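Why Do Shadows Change Size?
Rinham Kids Science Page
Words by Ngaio Stubbs, fact checking by Anum Baloch

OK. Quick one this month. A lot of you wrote in asking about shadows, so shadows it is.

First thing. What IS a shadow?

It's a place where light can't get to. That's it. Light travels in straight lines. It can't bend around your head to fill in the other side. So if you stand in the sun, your body stops some of the light, and the ground behind you gets less of it. Less light = darker patch. Darker patch = shadow.

You need three things. A light. Something in the way. And something for the shadow to land on, like a wall or the sidewalk or your brother's face.

Does it have to be all dark?

Nope. Look at a shadow outside on a sunny day. You can still see the grass in it, right? Light bounces off the sky and the houses and everything else, and some of that gets into the shadow. On the Moon there's no air to scatter the light around, so the sky looks black even in the daytime and shadows look really really dark.

See-through, sort of see-through, not see-through

Three words to learn. Sorry. They're good ones though.

Transparent: light goes right through. Window glass, clean water.

Translucent: some light gets through but it gets all mixed up on the way. Wax paper, a thin curtain, a frosty bathroom window.

Opaque: no light gets through. A brick. A book. You.

Opaque things make the darkest shadows. Translucent things make pale ones. And translucent things do something extra, they let you see a shadow from the WRONG side. Hang up a bedsheet, put a lamp behind it, stand between them, and your friends out front can see your shape. Thats how shadow puppet shows work. 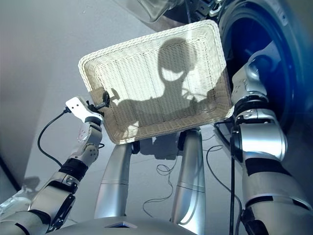 Now the size part, which is what most of you asked.

Hold your hand close to a lamp (don't touch the bulb, they get hot). Big shadow on the wall. Huge. Now walk your hand toward the wall. The shadow shrinks and shrinks until it's nearly the same size as your real hand. Close to the light, your hand blocks a big wide slice of it. Far from the light, just a skinny slice.

The edges change too. Close to the wall, sharp edges. Far away, fuzzy. The fuzzy bit has a name, penumbra. The dark middle is the umbra. Sounds like umbrella, and both words come from the Latin for shade.

What about outside?

The sun is so far away that walking around won't do anything. What matters is how high it is in the sky. Low sun in the morning, long shadow. High sun around lunchtime, short shadow. Then long again before dinner. In September, my own shadow on the way to school is way taller then me.

Try it: shadow clock

You need a stick, a sunny yard, some pebbles. Push the stick in the ground so it stands up straight. Start at 11 in the morning and put a pebble where the tip of the shadow is. Come back every hour and add another. By 2 in the afternoon you'll see them making a line or a curve. Leave the pebbles there and check tommorow. Pretty close!

Never look right at the sun. Not even for a second. Look at the ground, that's where the shadow is anyway.

Next month: echoes. Send questions to Anum.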